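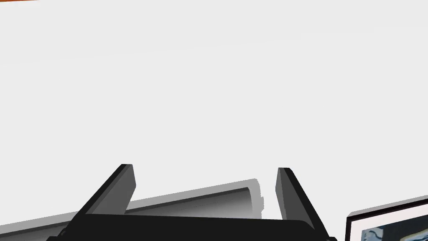

Day two with the Skakik trial license, and I think I finally get what Cabello are selling. It's the simulator plus a bundle of household props plus their grasp planner, all on one seat, and you can drop most of it if you only want the props (I asked!). Spent the whole morning just flying the wrist view about and getting a feel for it. With the fingers wide open and nothing between them you get a really decent sense of where the tips are going to land, and the fingers read clearly against that pale background, which was my big gripe with the last package we tried. The blue and white picture off to the right has its own little black frame and white mat, so somebody over there cares about set dressing. Now if they'd put the same love into the importer.

Importer notes, so I don't have to relearn this next time. It wants everything in meters. Our Clerex parts are all in millimeters, so the first one came in the size of a barn and the viewer sulked for ages before I worked out what I was looking at. There's a scale box but it's on the second tab, under "advanced", and it resets every time you open a new session. Asabe says you can set it in the config file and leave it. I did that and it stuck for one restart and not the next, so I've written to support. They answered the same afternoon with a polite note asking for the log. Sent it. Waiting.

The prop library is 271 models on our tier. I was hoping for more kitchen stuff, to be fair, because that's what the Titwood people keep asking us for, and a good chunk of the library is home decor and tools. But what kitchen stuff there is looks usable. Collision shapes are separate from the visual ones and you can toggle them with a hotkey (C, not shift-C, shift-C clears your waypoints, ask me how I know).

Tuesday, after lunch. Moved on to the ladle.

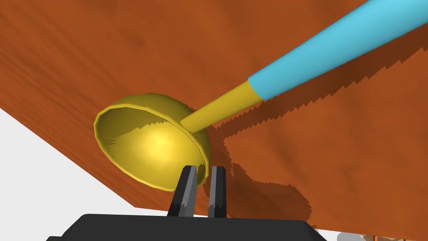 Ladle on the wood table, from the wrist. Fingertips up at the lower rim of the bowl, blue handle going off top right.

I picked the ladle because it's awkward. Deep bowl, skinny neck, fat handle, and the planner has to make up its mind which bit it likes. Left on defaults it kept proposing the rim, and I'd much prefer the handle for anything that involves scooping afterward. You can paint a preferred region onto the model, and that part is lovely, like coloring in! Took me two minutes. What I don't love is that the painted region doesn't save with the prop, it saves with the scene, so if you want the same ladle somewhere else you're painting it again.

Shadows: look at the edge of that one on the wood, it's all sawteeth, and there's a zigzag running across the inside of the bowl too. I had the render quality at 70 and haven't tried it higher yet. For planning it makes no difference to me, but if we're going to train anything on these images I'd want it sorted, and I'd want to know what it costs us in speed. Asabe has the faster card so she's going to run that side.

Speed on my machine, default quality, one arm, one prop: 129 steps a second with the viewer open. Brochure number is for headless so I can't compare yet. Fan was going like mad the whole time.

Other odds and ends:
- Undo works on waypoints and not on props. Save often.
- Wrist view and overview can be side by side but the layout forgets itself.
- The help pages are good, proper full sentences, and the search box finds things.
- Grip force slider goes to 80 and the units aren't labeled. Added to the support email.

Where I've got to: I like it, I'd use it, I wouldn't pay for the full bundle yet. The props seat on its own would cover most of what we need for Titwood, and we already have a planner that we understand. Asabe leans the other way and wants the lot, mainly for the painting tool. We'll argue it out once the headless numbers are in. Tomorrow I'm redoing the ladle with the handle painted and the waypoints saved under a name I'll recognize.

Filed under: Bench notes, Simulation, Software trials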